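A morning with the woman who re-covers Huswood's chairs

2019-01-31

I got to the workshop early and she was already cross with a footstool. "Don't sit on that one," she said, before hello, "it's full of pins." So I stood, and then she found me a stool with no pins in it, and we had tea out of mugs with no handles (she likes them that way, she says a handle only catches on things) and talked for most of the morning.

I'd wanted to interview her ever since my aunt had a pair of armchairs done there in November and wouldn't stop going on about them. She asked me not to use her name. "Everyone in Huswood knows who I am and the rest can ring the bell," she said, so that's how we're doing it.

She grew up in Flisau and came over at 16 to stay with a cousin, meaning to go home after the summer. The cousin lived above a furniture repairer in Limberg Street and the noise came up through the floor all day. "Tap tap tap, then swearing, then tap tap tap. I went down to complain and he gave me a hammer." She swept up for him for a year, and it was another year before he let her near anything with a customer's name on it.

What did she learn first? "How to take things apart. People think you learn to put the cloth on. No! You learn to take the old cloth off without tearing it, because the old cloth is your pattern. If you rip it you're guessing." She still keeps every old cover until the chair has been collected, folded up with a label, and there were piles of them all the way up the stairs.

I asked what she finds inside chairs, which I expect everyone asks, and she rolled her eyes and then told me anyway. Coins, of course. Hairgrips by the handful. A set of false teeth, top half only. Once a letter, still sealed, which she gave back to the family without a word and has wondered about ever since. "They never told me what it said. I did a very good job on that sofa, too." 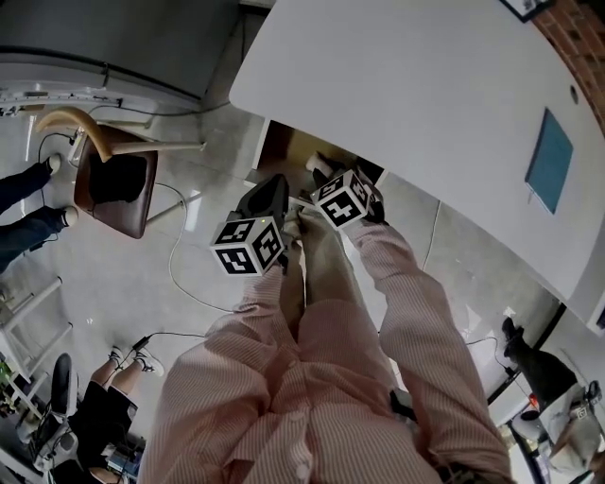 We got on to money, which she's much happier talking about than I am. A dining seat is quick and she'll do a set of 6 in a couple of days if the frames are sound. An armchair with springs is another matter, and she reckons on more than 300 pounds before you've even chosen your fabric. "People say, I can buy a new one for that. So buy a new one! I'm not offended. But if it's your grandad's chair and it smells like your grandad's pipe, you can't buy that." She does warn people that the smell mostly goes out with the old stuffing. One man took his home again when he heard that, and she thinks he was right to.

She won't do leather any more, it hurts her wrists. She won't do anything with a motor in it either, after a reclining chair from a firm called Hattori shut itself up on her sleeve. "I rang them and they were very polite, and they sent me a leaflet." She's kept the leaflet. It's pinned up by the kettle.

Horsehair she loves. She pulled a handful out of a sack and made me squeeze it — it springs back like something alive — and told me she washes it in a pillowcase, dries it on the line and uses it again. The hair in the seat she's working on now is older than she is. Foam she puts up with. "It's fine for ten years. Then it's crumbs."

I wondered if she had any advice for somebody (all right, me) with a tatty chair and no experience. She said to start with a drop-in seat, the sort you can push out from underneath, and to buy a proper staple lifter before buying any fabric at all. Then choose something plain. "Not stripes. Everyone wants stripes, and then they're crooked and you see it every time you eat your dinner." She did show me how she lines them up herself, working out from the middle of the front edge with a tack in each side, half in, so it can all come out again.

Does she ever go back to Flisau? Every other summer, she said, and she always ends up mending something. Last time it was her mother's piano stool, done on the kitchen table with a borrowed hammer and the neighbours leaning in at the window.

The workshop is open every weekday until four, and she's booked up until spring, though she says drop-in seats can usually be squeezed in. Ring the bell twice. She doesn't hear the first one.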